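Recording a packing task with two hand-held grippers

The procedure covers one recording session with a pair of Prenetti hand-held grippers, from empty card to exported episodes. It assumes that the grippers have been calibrated and that the Praltia recorder is installed and licensed. If the pair has been dropped or opened since the last calibration, do that first. The recorder won't warn you.

Packing small soft items into a box is a good second task once you can record a plain pick and place. Soft things change shape in the grip, so the policy needs more variety than it would for blocks or cups. Plan for 300 usable episodes. At 40 episodes per battery charge you will need several charges, and both handles should be swapped together so that their clocks start from the same sync.

Before you start

Update both handles to the same firmware. Mixed versions will record without complaint and fail at export.

Fix the box. It should not slide when an arm pushes against the inside wall. Double-sided tape under two corners is enough on cloth or bare table. Do not tape the items.

Leave ordinary things on the table. A cleared surface gives you a policy that works on cleared surfaces.

Check jaw travel. Squeeze each trigger fully and release it. The width readout in Praltia should return to within one unit of its open value. If it sticks, clean the pivots before recording anything.

Sync and map

Hold the two handles side by side, facing the table, and press record on the left one. The right should follow at once. Show both cameras the sync code on the laptop for four seconds.

Then make the mapping pass. Walk the pair slowly along the table, over the box and back, with the jaws open. Keep the wall out of the centre of the view where possible — plain walls give the tracker very little to hold on to, and most lost episodes come from there. One mapping pass serves until something large on the table is moved. Items going in and out of the box don't matter.

Recording an episode

1. Start with both grippers above the table and the jaws open. Wait one second.

2. Approach with the hand that will grasp. Bring the other one in only if it has work to do, otherwise hold it still and to the side. A hand that drifts about is recorded as part of the task.

3. Close on a fold, an edge or a corner. Thin flat items such as a face mask should be taken by one end, with the jaw tips fully shut on the material. A grip across the middle bunches the item up and hides the release from the camera.

4. Lift before moving sideways. Clear the box wall by a hand's width.

5. Lower, open, and hold open for a full second before withdrawing. The segmenter uses that pause to find the release. Without it, the end of one episode runs into the start of the next.

6. Return to the start position and stop.

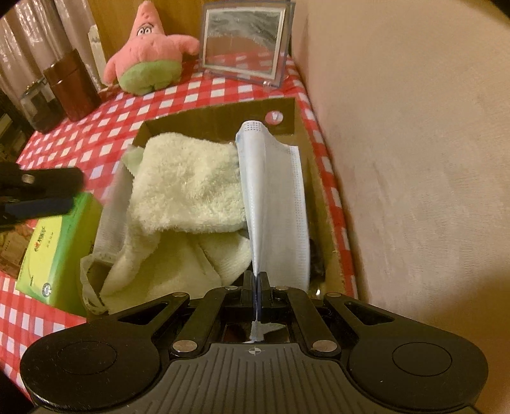
Tomaz-less rigs aside, a reader of the first version of this page objected to step 5, saying that a full second at every release had taught their Gulyás arm to hover over the box, and that half a second segmented just as well once the threshold in Praltia was lowered to match. We have since tried the shorter pause and it does work on clean recordings. On anything with tracking noise it misses releases, so the full second stays as the default. If you shorten it, shorten it for the whole set.

Speed

Move at almost the speed you would use bare-handed. Very slow demonstrations are the commonest fault in a first set. They look careful on replay, but the arm reproduces every hesitation. The reverse fault is flicking the wrist, which blurs the camera view and exceeds the joint limits of most arms. Praltia marks these episodes in red under Kinematic check. Delete them. Smoothing doesn't bring them back.

Variation

Change the order of items every few episodes, and the starting pose of each item every time. Turn the box between batches and repeat the mapping pass. Include some recoveries, in which the item is gripped badly, put down and taken again. In our last set 29 of the episodes were recoveries, and the trained policy would regrasp without being told to. Don't fake a failure by throwing the item down.

Export

Copy both cards to the same session folder and run the alignment step. Look at the width plot for each hand. A good episode has a clear drop at the grasp, a flat stretch during the carry and a clear rise at the release. If the flat stretch slopes upwards, the trigger was slipping and the episode should go.

Export in Rodora format if you are training on the Gulyás arm. The general format drops the second hand's timestamps.

Last revised 2019-11-18

Related pages
Calibrating jaw width on Prenetti handles
Mapping passes that fail: reading the tracker log
Folding cloth with two hands
Setting joint limits in Praltia
Rodora format, field by field
Replacing pivot pins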